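生産設備保全実習 配布資料 第4回
グリッパの点検と位置出し:メモリ挿入セルを例に
2025年2月20日

0. 今回の範囲

前回は架台と安全柵まで見た。今回は手先だけを扱う。対象は実習室奥のメモリ挿入セル(装置名 Rirkach)で、電動グリッパは Clevex 製、手首カメラの画像処理ソフトは Zudance を使っている。試験用の基板は Ngui から届いた中古品なので、量産現場の基板よりも個体差が大きい。そのつもりで読むこと。

あらかじめ断っておくと、私はこの装置の「自動校正」をあまり信用していない。カタログには、起動時に原点と把持位置を自動で補正するので日常の調整は要らない、と書いてある。この手の文は、調整をしなくてよいという意味ではなく、調整の手順を取扱説明書に載せていないという意味に読んだほうが安全である。実際、説明書の位置ずれの項は半ページしかない。

1. 電源を入れる前に見るところ

(1) 指先の締結ねじ
リンクと指プレートは皿ねじで留まっている。皿ねじは緩んでも頭が目立って浮かないことがある。目視だけで「異常なし」と書いた点検表は受け取らない。工具を当て、指定トルクで確かめ、合いマークを引き直すところまでを一項目とする。

(2) リンクのがた
指先を軽くつまみ、開閉方向と横方向に揺する。開閉方向の遊びはソフト側である程度吸収できるが、横方向の遊びは吸収できない。溝に沿った細いものを扱う作業では、問題になるのはほとんど横方向である。

(3) 配線
手首を可動範囲の端まで手で回し、どこかで突っ張らないかを見る。中央の姿勢でだけ確認して終わりにする人が毎年いる。

(4) 指先の接触面
油と樹脂の粉を拭き取る。溶剤は指定のもの以外を使わない。「少しなら大丈夫」の根拠を私は見たことがない。

2. 原点復帰と把持位置の確認

電源投入後、原点復帰を4回繰り返し、毎回の値を記録する。平均を書いてはいけない。平均を取ると、1回だけ大きく外れた値が消える。知りたいのはその1回のほうである。

昨年12月、このセルで挿入不良が続いたときも、最初に出てきた報告書は平均値だけだった。平均は規格内に収まっており、報告書の結論は「メモリ側の寸法ばらつき」だった。生データを出させたところ、159回の試行のうち16回で把持位置が横にずれていた。しかもその16回は、すべて原点復帰の直後に集中していた。部品のばらつきなら、こういう偏り方はしない。原因は指プレートの根元のねじで、規定トルクに届いていなかった。締め直したあとは同じずれ方は出ていない。ただし、出ていないことと直ったことは別なので、記録は今も続けている。

3. スロット上での位置出し

位置出しは低速の手動送りで行う。速度の上限設定を外さないこと。指先がスロットの真上に来たら、そこで一度止め、画面と現物の両方で確認する。

画面で見る順序は、指先、スロットの溝、CPUソケットの固定金具の順とする。溝と指先だけを見ていると、横の金具との隙間を見落とす。金具のアームは思ったより張り出しており、指の外側のリンクが近づくことがある。手首カメラの画は手前の指に隠れる範囲が広いので、画面に映らない側は必ず目で覗き込む。

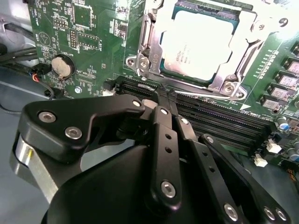
図1 手首カメラから見たメモリスロット上の指先。スロットの左端は指プレートに隠れている。

図1で注意してほしいのは、隠れている部分である。スロットは4本とも左の端が見えない。この画だけで「溝に平行」と判断した場合、その判断は見えている側の溝にしか根拠がない。Zudance は見えている縁から溝の向きを推定し、緑色の「OK」を出す。推定の方法は公開されておらず、隠れた割合がどこまで増えたら OK を出さなくなるのかも書かれていない。問い合わせたが、「通常の使用では問題ありません」という返事だった。通常の使用とは何かを重ねて尋ねた返事は、まだ来ていない。

したがって本実習では、OK 表示を合格の条件に使わない。使ってよいのは不合格の側だけ、つまり OK が出なければ止める、という使い方に限る。

4. 試験動作

(1) 廃棄基板で空動作を行う。指先には何も持たせない。
(2) 把持して上下のみ。挿入はしない。
(3) 挿入動作。押し込み力の上限は担当教員が入力し、画面の値を班の2人で読み合わせる。
(4) 抜き取り後、スロットの接点と樹脂の縁をルーペで見る。

(1)を飛ばしたがる班が多い。時間の節約になるという理屈だが、昨年度に最も遅く終わったのは(1)を飛ばした班だった。一例にすぎないので一般化はしないが、飛ばしてよいという側の証拠はもっと少ない。

電池やコネクタ、背の高いコンデンサのある基板では、指の逃げ方向も確認する。挿入の軌道だけを見て、戻りの軌道を見ていないプログラムは危ない。戻りは速度が上がっていることが多いので、なおさらである。

5. 点検の間隔について

メーカー推奨は400時間ごとの増し締めである。この数字の出どころを説明した資料は手元にない。おそらく別の用途での試験値だと思うが、これは私の推測であり、試験の答案に書かないこと。当実習室では、推奨値を上限とみなし、指プレートの交換後と衝突停止の後には時間に関係なく点検する。

衝突停止の後に「動いたので問題なし」と書くのは点検ではない。曲がったリンクでも動く。

6. 提出物

・原点復帰の生データ(平均値のみの提出は再提出)
・締結箇所ごとのトルク記録と、合いマークの写真
・位置出し時の画面の写しに、見えていない範囲を斜線で書き込んだもの
・自分の班の点検で確認できなかったこと。該当なしと書く場合は、なぜそう言えるのかを添える

締め切りは次回の開始時。用紙は実習室入口の棚にある。トルクドライバは校正期限の札を見てから持ち出し、使用後は設定を最小に戻して返却すること。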